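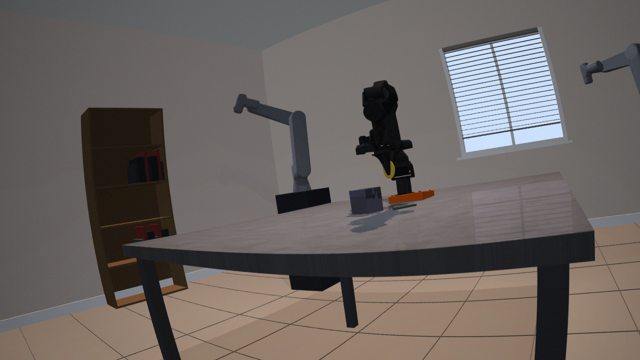
White rings on a dark oiled table, what can I do?

Posted in Home and Furniture by Shona Nisbet
2 answers, 23 people follow this topic

Good evening to all. In October I bought a used dining table from Skandby, the shop near the old station in Halliday. The seller told me the top is solid oak with dark oil on it, and that it was oiled again before the sale. I did not ask which oil, and this I regret now.

We had guests, and my uncle put his tea glass directly on the wood. The next morning there were 3 white rings, two close together and one near the corner. I cannot feel them with my finger. I rubbed them with a soft cloth and a little dish soap, and they became weaker for one hour, but when the wood was dry again they came back the same as before.

My neighbor recommends mayonnaise. My sister recommends a warm iron with a towel between. I am afraid of both. I would also like to know if I should sand the whole top, or if it is possible to repair only the small places. I have a can of Praltel furniture oil at home, in "natural" color, but my table is much darker than natural.

Thank you in advance, and excuse me if this was already asked. I searched but I found only topics about lacquer.

Tamsin Baxter
Accepted by the asker

Hello Shona. White rings that you cannot feel are usually moisture that stays in the top layer of the finish. Black rings would be a worse problem, that is water in the wood itself. So please do not sand yet.

Start with time. Leave the table uncovered for a few days in a dry room, no tablecloth. If the rings are still there, take a clean cotton cloth, put it flat on the ring and pass a warm iron over it for two or three seconds. No steam, and the iron on the lowest level. Lift the cloth and look. Repeat this a few times, with a pause between. I did it on my own desk and the ring went away on the fourth try. The mayonnaise works also for some people, but it smells and you must clean it well after.

When the rings are gone, the place can look a little dull. Then you put a very thin coat of oil and wipe off everything after ten minutes. The natural oil is fine for this, it will not make the wood lighter. Test it under the table first. And dry the oily cloth flat outside before you throw it away, because a folded one can start to burn by itself.

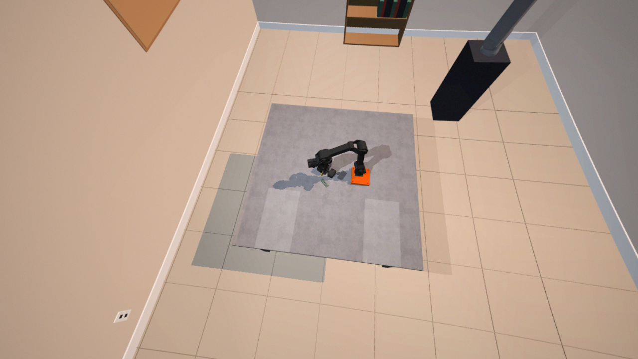
Oiled wood shows everything, and I speak as a person who gave up. I had the same rings each winter and I tried the iron, the Zendov paste, all of it. In the end I gave the table to my cousin and looked for a top with an uneven color. A mottled gray one in the style of concrete, like the tabletop in the picture, is in my opinion much more calm for the nerves when you have guests with tea. It goes also well with beige floor tiles, if you have those.

But if you want to keep the oak, buy coasters with cork on the bottom, and put them out before the guests sit down. For the ring near the corner I would try the iron first there, so if something goes wrong it is less visible.

Posted by a member from Halliday
2 people found this useful

Shona Nisbet, reply to the accepted answer:
Thank you very much. The two rings are gone with the iron. The one in the corner is still a little bit there, I will wait with the oil until next week.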